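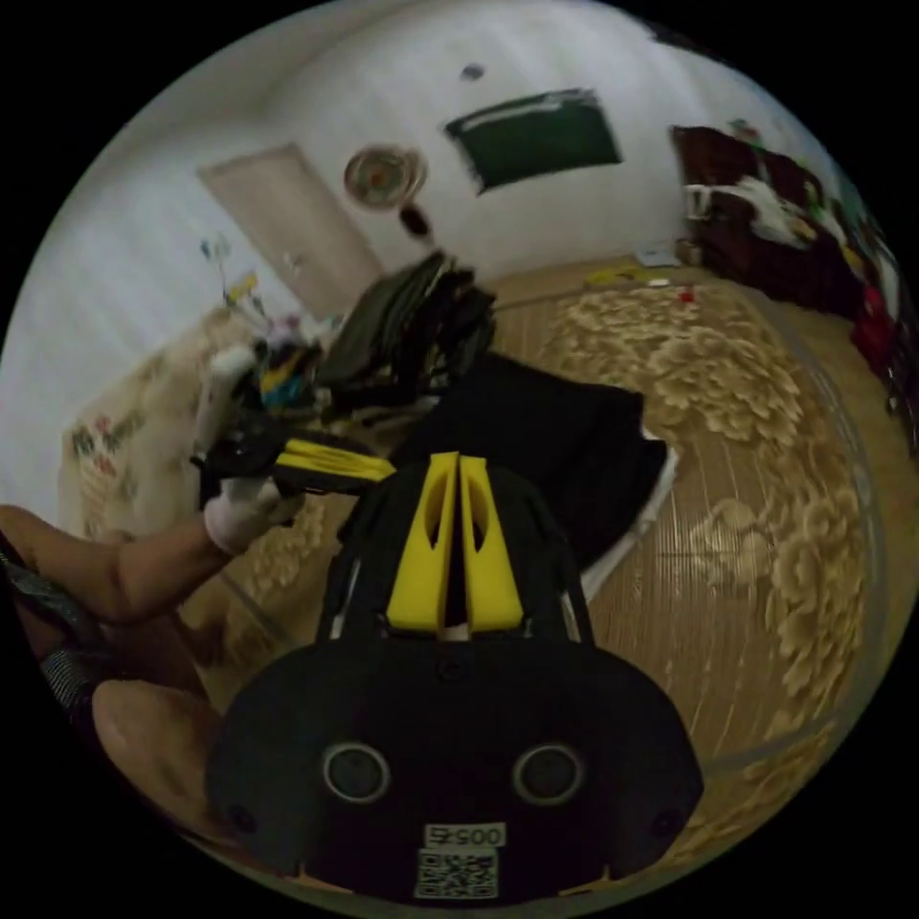

Figure 12. Hand-held gripper over a flowered rug, dark clothing in a heap behind it.

Section 6. Floor Pickup and Laundry Piles

Read Section 2 (Charging and Storage) and Section 3 (Finger Alignment) first. The steps below assume the fingers close evenly and the lens has been wiped.

6.1 What this section covers

Section 6 is for households and small shops using the Zenetley hand-held gripper to record chores at floor level, and for those who have bought or borrowed the Zenetley arm and want it to repeat those chores. The first group will have the easier time.

The sales sheet says the arm "tidies." We have asked Zenetley to change the word. In our hands the arm picks up certain objects from certain floors and puts them where it was shown. It does not know what a tidy room is. If you show it a sock going into a box, it may later put a sock into a box. It may also put a corner of the rug into the box, or try to.

None of this is a reason to skip the section. Recording is slow work and a badly set up floor makes it slower.

6.2 Before you start

You will need:
The gripper, charged
A floor area you can walk around
Two open boxes or bins, different from each other in color
The items to be picked up
Thin work gloves, if you normally wear them for this kind of job
A second person for the first session

Choose a real room. People tend to clear one out, put a single folded towel in the center of it, and record that. The arm then learns a cleared-out room. A heap of dark clothes with other items mixed in, like the one in Figure 12, is closer to what the arm will meet, and it is also a great deal harder. See 6.5.

NOTE: Patterned rugs. A printed flower may be taken for an object. We have watched the arm lower its fingers onto a printed leaf, close them, lift nothing, and go back to the same leaf. If you plan to use the arm in a room with a patterned rug, record on that rug. Recordings made on bare floor did not carry over in our trials.

NOTE: Dark items on dark items. Where one black garment lies on another, the edge between them can disappear from the recording. Put on more light before you rearrange the pile.

6.3 Setting up the floor

1. Pick up anything sharp, breakable or alive. Pets go in another room with the door shut.

2. Look for cords, drawstrings and loose fringe. Tie them up or tuck them away.

3. Press down the edges of rugs and mats. Where a mat overlaps a rug, tape the overlap or pull the two apart.

4. Place the two boxes where you can reach both without standing up. Keep them there for the whole session.

5. Decide what goes in which box and say it out loud to the second person. If the two of you disagree about where a scarf belongs, settle it now. The arm copies your indecision very well.

6. Kneel or sit. Do not bend from the waist for a full session. Mahsa Ghaffari tested the standing position for us on a Tuesday and was not able to test anything on the Wednesday.

CAUTION: Keep your knees and feet clear of the space under the fingers. The hand-held gripper closes only as hard as you squeeze, but the arm does not work that way, and the habit is worth having before you get to it.

6.4 Recording a pickup

1. Hold the gripper level, with the fingers pointing away from you and the label on the body facing up.

2. Check that both round openings on the face of the body are uncovered. A sleeve or a glove cuff will block one sooner or later. Roll sleeves to the elbow.

3. Start recording. Wait for the tone. If there is no tone, there is no recording, whatever the light says. (The light is being looked at.)

4. Move to the first item. Approach from above or from the side, but choose one and stay with it for that kind of item.

5. Close the fingers on a fold, a hem or a thick edge. Flat cloth slides out.

6. Lift straight up to knee height, pause, then move to the box.

7. Open the fingers over the box. Wait until the item has dropped before you pull back.

8. Return to the start position. Repeat.

9. End the recording after 12 pickups. Longer files are hard to check and most people stop paying attention well before that.

If you drop an item, leave the drop in. Pick it up again from where it fell and carry on. A file with no mistakes in it is less useful to the arm than you would expect, as the arm will drop things and needs to have seen somebody deal with it.

Do not help with your free hand unless you intend to help every time. There is one arm. It has no free hand. Shahla Nouri recorded an entire basket of towels while steadying each one with her left hand, and the arm spent the next session waiting beside every towel for a hand that was not coming.

6.5 Piles

A pile is the real job in most homes, and it is where the claims made for household machines should be read most carefully.

The hand-held gripper, with a person on the end of it, can take a pile apart. You will find this awkward but possible. You will also notice how much of the work you do without thinking: you tug a sleeve to see what it belongs to, you feel that something hard is inside, you let go of a garment that is bringing three others with it. Two fingers on a squeeze handle pass very little of this along to a recording.

To record a pile:

1. Start with the top item. Do not dig.

2. If a second item comes up with the first, stop at knee height, lower both, open the fingers and try again from a different edge.

3. Small hard items (toy parts, caps, hair clips) should be taken out as you come to them and placed in the second box.

4. Long thin items should be gripped near the middle. Gripped at the end, they swing.

5. Stop when the pile is down to a single layer. Record the single layer as a new file.

What to expect from the arm afterward: in our trial room it cleared loose single garments with fair success and cleared piles badly. It tended to lift the whole heap by whatever it touched first. Lorne McIntyre, who ran the trial, wrote "moved the pile" in the results column and refused to change it to "partial completion."

6.6 Folding

The arm does not fold. Some owners have recorded folding with the hand-held gripper and sent us the files. We are glad to have them. Do not buy the arm for this.

There is a demonstration video from Tehrani in which an arm folds a shirt. Ask any seller showing you a video of this kind the following: how the shirt was laid down before the start, whether the playback was sped up, and what was done with the attempts that failed. If the seller cannot say, assume a person laid out the shirt.

6.7 Running the arm on your recordings

1. Load the files as described in Section 3.

2. Set up the floor exactly as recorded, boxes included.

3. Stand outside the taped line with the stop button in your hand. Do not put it on a shelf.

4. Run one pickup. Watch the approach, the grip and the release.

5. If the approach is wrong, check the light and the box positions first. If the grip is wrong, check finger alignment. If the release is wrong, look at your files for places where you pulled back early.

6. Run the full set only after a single pickup has worked 3 times in a row.

WARNING: Do not leave the arm running in a room with a child, a pet or a sleeping person. Do not leave it running in an empty house either. The Prellell base has a tip sensor but the sensor does not notice a rug being dragged toward the base, and we have seen exactly that.

6.8 Is it quicker?

Not at present. Golshifteh Mirzaei timed the same floor cleared by hand and cleared by the arm, and the hand was done before the arm had finished its first box. Counting the recording time makes it worse. Owners who cannot bend or kneel may weigh this differently, and for them a slow pickup of single items can be worth having. They should still plan on another person doing the recording, as it is done on the floor.

We will revise this part when we have results that call for it. The Druvomport update due in December is said to improve cloth handling. The last update was said to do the same, and we saw no change on our rug.

6.9 After the session

1. Open the fingers fully and pull out any lint or thread.

2. Wipe the two face openings with a dry cloth. No sprays.

3. Check that the small screws low on each side of the body are snug. Do not force them.

4. Copy down the number on the white label by the code sticker and write it in the session log beside the file names.

5. Store the gripper with the fingers up.

Corrections to this section go to Cremilda Bittencourt. Please include the floor type, the items used, and the files that failed as well as the ones that worked.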